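Workshop notebook, May
5 min read

Indigo vat, second month. I write this entry in the evening because the morning went to cleaning and I had no dry hands for the pen.

The vat from the Dular leaf paste is alive again. After the cold nights it went flat, with a gray skin and almost no smell. I gave it bran water and a little molasses on two evenings and kept the blanket on. This morning there was the copper film on top, and the liquid under it was yellow-green when I pulled the stick through. pH paper says between 9 and 10, more near to 9. I would like it a bit higher, so I added lime, one small spoon, stirred slowly along the wall and left it until noon.

Test strips, all from the same bolt of Ginusari cotton, scoured last week:

Strip A - one dip, five minutes. Pale, a little green after airing. Uneven at the fold.
Strip B - three dips, airing between. Good middle blue. I like this one.
Strip C - six dips. Darker than B but not so much as I hoped. It rubs off on the white cloth, so part of the color is only sitting on the surface.

I think the problem in C is that I was impatient. The airing was too short from dip four, and I went back in while the cloth still had green places. Tomorrow I repeat with a longer wait and will write the minutes for each dip, which I did not do today (my mistake).

Weights: dry cloth for the full batch is 796 g. The first half, already scoured, is 745 g with the water still in it, so this number says nothing and I must weigh again when it is dry. I leave it here so that I don't search for it later.

About the Kaewmanee recipe. It asks for 158 g of paste for each filling of the small pot. I followed it, but our paste is wetter than theirs, I believe. It drips through the sieve, and theirs is described as firm like clay. If we dry a sample overnight on the stove shelf, we can compare the solids and correct the amount. Please don't use up the open jar before I have done it. 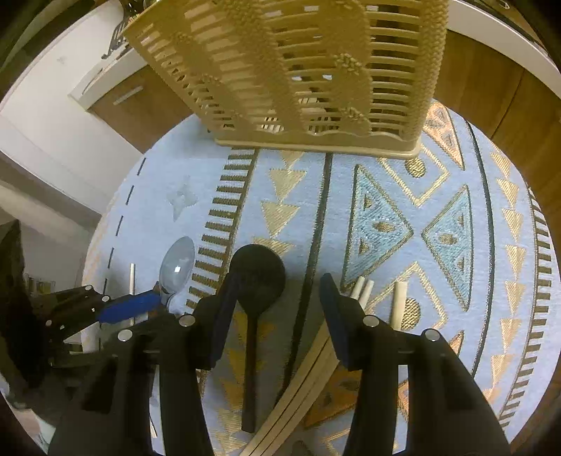 Entry and photo by the dye bench, Jodetti workshop
May, written after supper

Rinsing. Cold water first, then a short bath with a little vinegar, then cold again until the water is clear. Strip B was clear at the fourth water. Strip C still gave blue at the seventh and I stopped there. I want to try it once without vinegar, to see if the shade stays more green. My feeling is that vinegar makes it cleaner but also more flat.

For the next user of the vat: do not stir after the last dip of the day, only push the film back together and cover. The long stick has a crack near the end and drops splinters, so take the short one.

Still open: dry weight of the first half, the paste sample, strip C again with proper airing. Lime is nearly finished.

Questions to the dye bench, Jodetti workshop - © Jodetti - Back to top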